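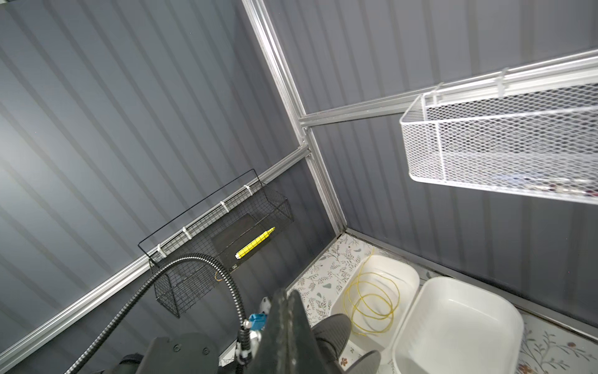

Figure 3. Wall-mounted wire basket in a metal-lined room.

3.2 Storage height and retrieval errors

Small storerooms are often fitted out with floor shelving, and most earlier work on item retrieval has looked at shelves of that type. Wall storage has received less attention. We compared the two in stockrooms at Clisport and Lellico, using the same list of 408 items at both sites. Wall storage in our study means an open container hung from a horizontal rail, as with the black mesh basket in Figure 3, which is held on an aluminum rail by white plastic hooks. Closed bins and drawers were left out of the comparison.

Staff were asked to fetch items from a printed list during the normal morning shift. A retrieval was scored as an error if the wrong item was brought to the desk or if the search took longer than 30 seconds. Of the 930 retrievals scored, those from shelves below knee height had the highest error rate. Errors were less frequent for wall storage, but the gap narrowed when labels were missing. Lykkegaard reported a similar effect of labeling in pharmacy stockrooms. Items that had been moved during the week were scored separately and are covered in Section 3.3. Coding was done by Dagný Egilsson, and a second coder checked the Lellico lists.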